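Lusanum Storage Add-On
Version 2, updated 8/18/25

Lusanum adds item networks to survival worlds – chests, furnaces and hoppers can be linked and managed from one block. Worlds made before this version must be opened once with the Prirkoment library enabled.

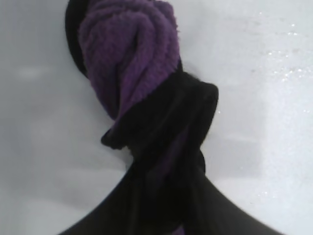
Razia Dogar writes that her linked chests kept their contents after the update, but the furnaces had to be placed again.

This behavior is expected. Furnace links use a new format, and the old ones cannot be converted. Players should empty each furnace before installing.
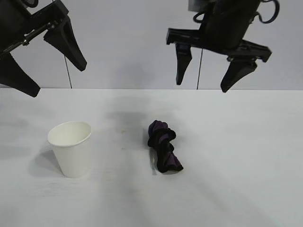
Paper cup and twisted cloth on a white table

The network block is crafted from two hoppers and two iron ingots. Each network supports three priority levels, set from the block's menu.
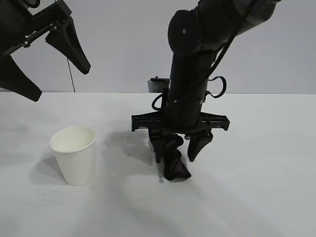 Priority settings are saved with the world and apply to all players on it. Multiplayer hosts must install both packs – resource and behavior – before inviting others.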